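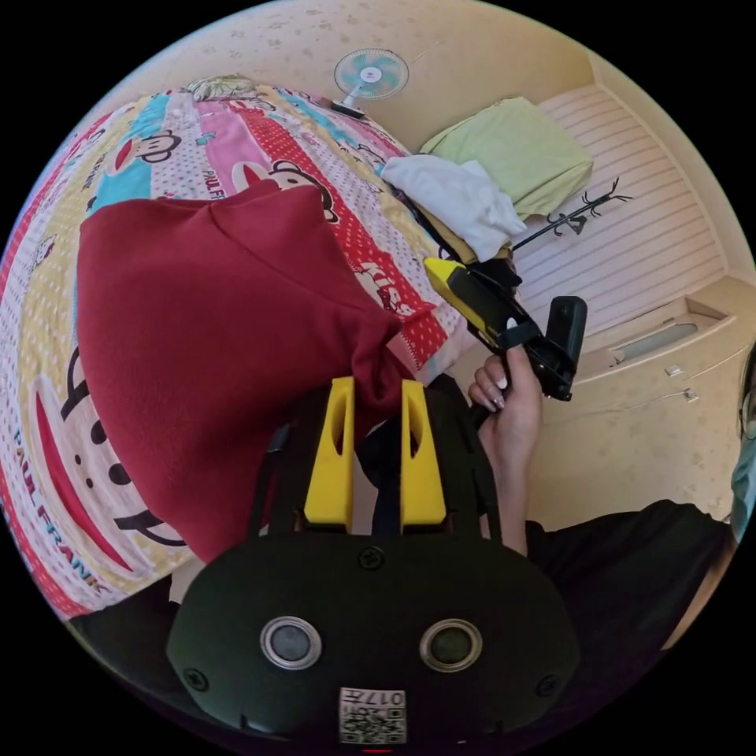 Laundry folding was the busiest station at the Jukden Household Methods open day in June, and much of what was shown there applies to any home. The demonstration, led by Mihret Worku, was given on a made bed. A striped comforter with large cartoon monkey faces served as the folding surface, with a deep red fleece cloth laid across it and the smaller laundry kept in a pile to one side. The hand-held grippers have yellow gripping ends, and they pick up cloth much as a thumb and forefinger do. Visitors were asked to try each step first with the gripper and then by hand.

The following advice is drawn from the notes handed out at the station.

Clear the bed before starting. Pillows may stay against the wall, but the middle should be free for the largest item.

Fold heavy fleece first and on its own. Take hold of a single layer near the corner, lift it slowly, and let the cloth hang for a moment before laying it down. A gripper that closes on two layers will carry both, and so will a hurried hand.

Keep small pieces in one pile within reach of the working hand. Turn shirts right side out when they go onto the pile — it saves handling them twice.

Smooth from the center outward with a flat palm. Pulling at the edges stretches knit fabric, and the Eltevum folding arm shown in the next room was set to avoid it.

Fold to the width of the shelf. The notes suggest 13 inches for sweatshirts and 26 inches for throws, but visitors should measure their own shelves.

Stop and refold if a corner slips. Patting down a crooked fold only sets the crease.

The open day received about 200 visitors. Hand-folding sessions continue every Wednesday in the Falcão Room and last 40 minutes. Places may be reserved at the front desk. Children are welcome with an adult — please leave bags and coats in the lobby.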